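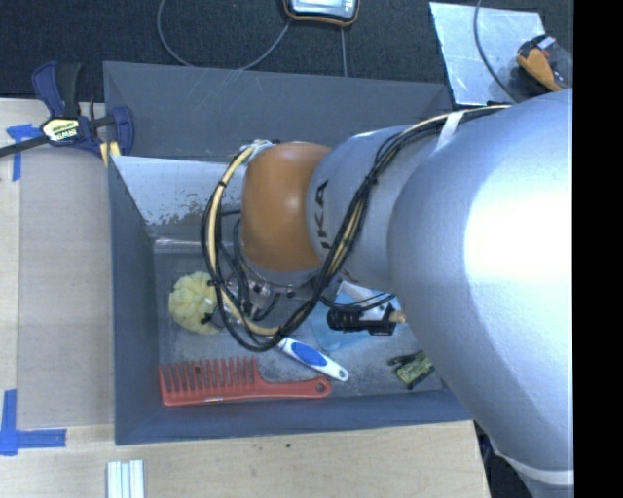
Figure 1. The arm over the grey bin, with a comb, a bath-puff-like ball and other small items on the bin floor.

Week 3 handout: Picking from a cluttered bin, and how we learn where to grasp

Welcome back, everyone. These notes go with Wednesday's lecture and are meant to be read with a cup of tea and your lab book open (the exercises at the end do refer back to the middle, so please don't skip straight there, tempting as it is). Last week we had one object, on a flat table, with plenty of air on all sides of it. This week we put several things into a bin and everything gets a good deal harder, and I think a good deal more interesting too!

1. What the problem is

We have an arm, a bin and a handful of household objects. We would like the robot to choose an object, choose a way of taking hold of it, lift it clear and put it somewhere else. We don't tell it what the objects are. We don't give it a model of their shapes either, which is where this week's method parts company with the older work you read for the seminar.

Look at Figure 1 for a moment with that in mind. The red comb has a row of thick teeth and a long handle, and a good place to hold one is hardly a good place to hold the other. The pale yellow ruffled ball has no clear edge anywhere. The white handle with the blue grip runs under the cable loop from this viewpoint, and the light blue flat item is partly covered by the black ribbed one. A person would sort all this out without a second thought, and it is worth stopping to ask yourself what you would reach for first, and why that one.

2. The Wistedley method in outline

The method we follow is the one known in the department as Wistedley, after the project it came out of. It has two parts, and students often muddle them, so I'll take them slowly.

The first part proposes. Given a view of the bin, it puts forward a large number of candidate grasps, each one being a position, an angle of approach and a gripper opening. It is deliberately generous and a fair few of its suggestions are silly. That's fine, and you shouldn't try to tidy them away at this stage (I did when I first built one of these, and spent a miserable fortnight wondering where all my good grasps had gone).

The second part scores. Each candidate gets a number between nought and one, which we read as the chance that the object will still be in the gripper after the lift. The scorer is a network trained on attempts made by a real arm. It sees a small patch around the candidate and the candidate itself, and nothing else about the bin.

The robot then tries the candidate with the best score, provided the arm can reach it without touching a wall. That last check is done by ordinary geometry and involves no learning at all.

3. Where the training attempts come from

The set we use in this course is called Trotham. It holds 2191 attempts, each stored with the view before the arm moved, the candidate that was chosen and a single label, success or failure. By modern standards this is a small set, and I'm rather fond of it for that reason, as you can train on it over lunch and look through a decent share of it by eye in an afternoon. Please do look through it. You will learn more about the scorer from an hour of that than from any amount of fiddling with the learning rate.

Of these attempts, 610 are held back for testing. They are split by object, so nothing that appears in the test part has been seen in training. If you split by attempt instead, the same comb turns up on both sides and your results come out looking lovely and meaning very little. Every year somebody does this and every year I am handed a beautiful graph.

4. The result

On the held-back attempts, the scorer's verdict agreed with the recorded label in 532 cases, taking any score above a half to mean success. I make that just over 87 per cent. It is a good figure, but do be careful about what it tells you. It is agreement on attempts that somebody else's policy had already chosen. When the scorer is allowed to choose for itself, it goes looking for the candidates it likes best, and among those will be the ones where it is most mistaken in its own favour. We shall come back to this in the lecture on choosing data, and I'd ask you to keep it at the back of your mind until then.

The errors are not spread evenly. Three sorts of trouble come up again and again:

Thin, flat things close to the floor of the bin. The gripper fingers need somewhere to go, and the patch often doesn't show how little room there is.

Shiny surfaces, including those of the bin fittings. A bright metal edge can look to the proposer very much like a handle.

Objects lying partly under other objects. The label only says whether the lift worked. It doesn't say that a second object came up with the first, or that the pile shifted and made the next attempt easier.

5. Views blocked by the arm

A point that came up in the lab, and deserves more than the quick answer I gave. If the view is taken with the arm already over the bin, the arm and its cables hide some of what you want to see. In Figure 1 the loop of black cable passes in front of the gripper mechanism itself. The Wistedley method takes its view for scoring with the arm parked well away, and then works from that one view until the lift is over. Jasach, the variant in your optional reading, keeps looking as the arm comes down and masks out the parts of the view that belong to the robot. It is the more capable method and also the fussier one, because a flexible cable doesn't stay where the arm model says it should. Chatzigeorgiou, our lab software, will run either, though you'll need to switch the masking on in the settings yourself.

6. Exercises

Please bring written answers to the next class. Half a page for each is plenty.

a) Choose two objects from Figure 1 and sketch one good candidate grasp and one poor one for each. Say what the scorer would need to see in its patch to tell them apart.

b) Retrain the scorer on Trotham with the split made by attempt, and compare it with the split made by object. Report both figures and explain the gap in your own words.

c) The label is a single success or failure. Suggest one further thing worth recording at each attempt, and say how you would measure it without slowing the robot down much.

d) (Harder, and quite optional.) Suppose the scorer is trained again on attempts it chose for itself. Which of the errors in section 4 would you expect to shrink, and which might get worse?

Reading for next time is the second half of the Jasach notes, from the part on masking onwards. The lab is open until 6 pm if you'd like to use the machines for exercise b.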